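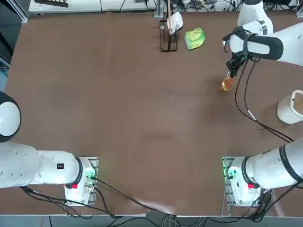

Flour mill open day, Flondham

Posted 05/01/2019

Quick write-up before I forget it all. Got back an hour ago, still have flour in my ears.

Wurden Mill opens to the public twice a year, and I've missed it every other time. Drove up via Flinby, left home at dark o'clock, servo coffee, bacon and egg roll, the usual. Road's good until the Flinby turnoff, then corrugations the whole way. Go slow if you're in a hatchback. I didn't and now there's a rattle.

Parking is in the paddock across from the silos, 300 metres to the gate, zero shade. Take a hat. Entry was $17 for adults, cash only, and the closest ATM is back in Flinby at the pub. The lady on the gate was letting people go and come back, very decent about it.

Tour

Went on the first one. Closed shoes, hairnets, no rings. A bloke in thongs got sent back to his ute for his work boots. You start at the intake pit, where the trucks tip, and there's a grate you stand on that I did not enjoy. Then up. Five flights, steep, more ladder than stairs on the last one. If your knees are dodgy stay on the ground floor and watch the bagging, you won't miss out by much.

Top floor is the sifters. They hang off cane rods and wobble round and round, the entire floor moves with them, took me a minute to get my legs. Loud too. Couldn't hear a word of the talk up there so I can't tell you what each one does. Something about mesh sizes.

Next floor down, the roller mills. Best bit by a mile. Old cast iron Eskildsens in a row, green paint, brass sight glasses, wooden spouts coming down from the ceiling into each one. You can open a little door and catch a pinch as it comes off the rolls. First break feels like gravel. By the end of the row its silk. They dress the rolls themselves in the shed out back, used to be sent away but the freight killed that.

I asked about stone grinding (of course I did) and got a fairly patient answer. They don't do it. Heats the flour too much at the volumes they run, and the bakers want the same bag every time. Fair enough. I'll still buy stoneground for my rye.

Bagging

Twelve-and-a-half kilo paper bags, stitched at the top with that string you can never find the right end of. Pull from the left with the flat side facing you, apparently. I've been doing it wrong for years. Bags get stamped with a batch number, mine is 3297, and if you ring up with the number they'll tell you which silo it came from and which district grew it. Tried to get the protein figure for it on the spot, the test room had closed for lunch. 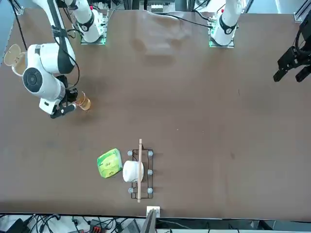 Anyway, lunch. CWA tent next to the weighbridge, scones, pies, and a damper made with the mill's own self-raising. Scones gone before noon. The pie was fine. Pastry was better than the filling, which I suppose is the right way round at a flour mill. Sat on a hay bale and got talking to a couple who run a wood-fired oven down the coast, they buy their semolina here and reckon the February lot is always the best, fresh off the new harvest. Will have to come back and test that.

There was a baking demo after, in the old grain store. Sourdough shaping, mostly stuff I knew, though the trick of dusting the basket with rice flour mixed half and half with plain was new to me. Doesn't stick adn doesn't burn. Tin roof, must have been high thirties in there, the dough was going like the clappers.

What I bought

One bag strong white, one small bag semolina, a tea towel. Mill door prices are a good bit under the shops. They had wholemeal as well but it goes rancid in my pantry over summer so left it. Limit of 2 large bags per person, worth knowing if you were planning on filling the boot.

Toilets: portaloos, by the weighbridge, clean in the morning. Dogs not allowed past the gate. Prams no good for the tour, fine for the rest.

Next open day is in winter, date goes up on the noticeboard at the Flondham post office first. Will put the bread up once I've baked a loaf with the new bag, probably tomorrow if the kitchen cools down.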